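Ollar wrist camera and gripper kit: four months of recording demos

I bought the Ollar kit in August, after Sinan Türkmen let me drive his for an afternoon and I went home annoyed at my own setup. It cost me $1378 with the two-finger gripper, the little wrist camera, the mounting plate and a year of the recording software (Wosside, made by the same people). You supply the arm. Mine is a secondhand Dindach and the plate bolted right on, which I hadn't dared hope for!

I use it for one thing, recording demonstrations so a policy can learn household chores from them. I hold the leader handle, the arm copies me, and the software saves the camera view and the joint positions together. If you want a gripper for a fixed pick-and-place job, you can get something sturdier for the money.

Setup

The quick start card says 40 minutes. It took me a whole evening, mostly because the camera cable ships a bit short for my arm and I had to reroute it past the elbow twice. Calibration is nice, though. You wave the printed board in front of the camera, the software beeps when it's happy, and you're done. Print the board on thick paper, mine curled and I had to redo it.

Recording

I love the foot pedal. One tap starts an episode, another ends it, and a long press throws it away, so both hands stay on the job. Before this I was leaning over to hit the space bar, and every single episode ended with a wobble that the model dutifully learned. So far I've saved 2975 episodes and had to toss 91 for dropped frames, nearly all of them from before the October firmware. Fine by me.

The wrist view is wide enough that the gripper itself takes up a fair bit of the corners. Duygu Özkan told me to crop it out and I tried that for a week, then went back to the full picture. I like having the fingers visible when they touch something, and my training runs seemed to like it too.

Gripper

Great on anything with an edge. Mugs, boxes and spoons were all easy from the first day. Thin plastic is a pain, and so is anything slippery. The stock finger pads pick up lint like you wouldn't believe, so if you're doing towels keep a roll of tape nearby. I'd also like a bit more feel in the handle – you can tell that you've closed on something, but how hard is guesswork.

Cloth and clutter

My favorite test is a soft thing in the way of a hard thing, and I keep coming back to a toy toaster with a cloth tote bag. A bag never folds the same way twice, so you get real variety without working for it. I do a batch, shake the bag out, turn the toaster to some silly angle, leave the bread in or take it out, and go again. Zerrin Keskin does hers with a dish towel and gets through them faster, but I think the stiffer folds of a tote teach more about pushing against fabric. The camera copes well with the window behind my table, by the way. Colors stay true and I can still read the small Beline lettering on the toaster's side. 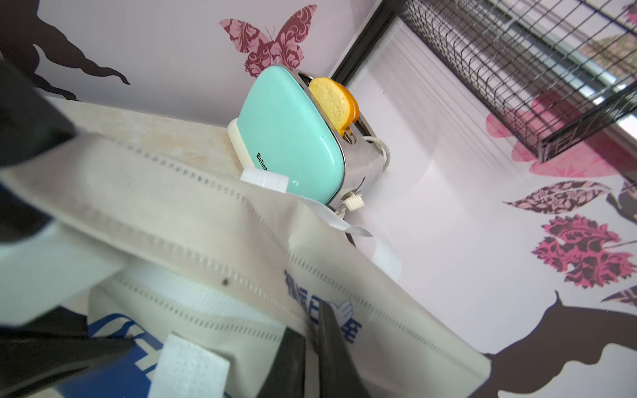 Would I buy it again?

Yes, if you already have an arm and plan to record a lot. For a weekend project it's too much money, and I'd look for a used Ospina instead. Support answered my cable question in two days and sent a longer one free. Four stars out of five from me, with the missing one for the lint and that quick start card.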